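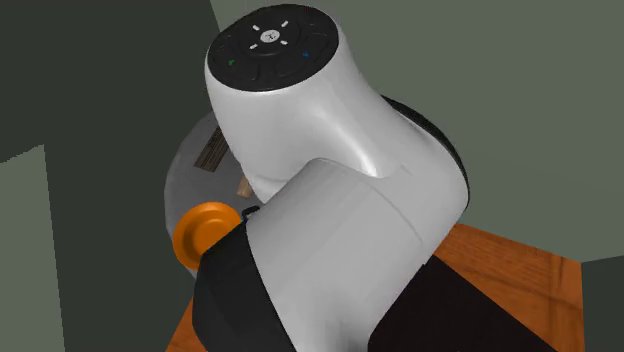 Collision margin on the draped table: scene or planner?
Clidari forum / Planning

pnong
Upgraded from branch 2 to branch 4 of the planner in February. Same scene file, same seeds. Approach to the carton now returns no plan on 9 seeds. Branch 2 solved all of them. Tabletop is round, cloth mesh over it, carton on the right side.

zbegovic
Your cloth collides as a convex hull. The folds flare at the bottom, so the hull is wider than the top and eats the space next to the base. Swap in a cylinder. 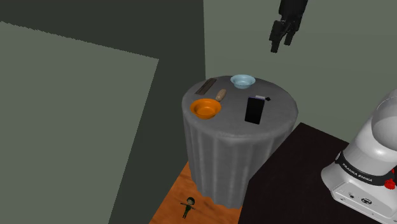
Does the cylinder have to match the cloth radius?
It should match the flat top. The folds can stay visual only.

tkaragiannis
Disagree that it's the hull. Branch 2 used the same hull. What changed is the default padding on the fingers, and it now applies to the target object too. Set finger padding to zero for the last segment and leave the mesh alone.

zbegovic
Branch 2 never checked the hull against the forearm. Log the contact pairs before blaming padding.

pnong
Logged. Most failures are finger/carton, but two are forearm/cloth — so both of you, partly. Padding first, cylinder after.
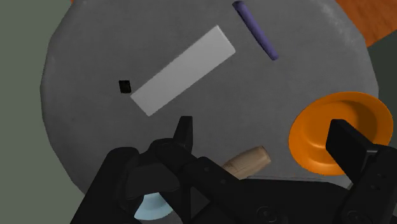 Related threads
Wrist camera depth and thin objects
Grasp sampler ignores cylinder axis
Sturnell exporter drops collision groups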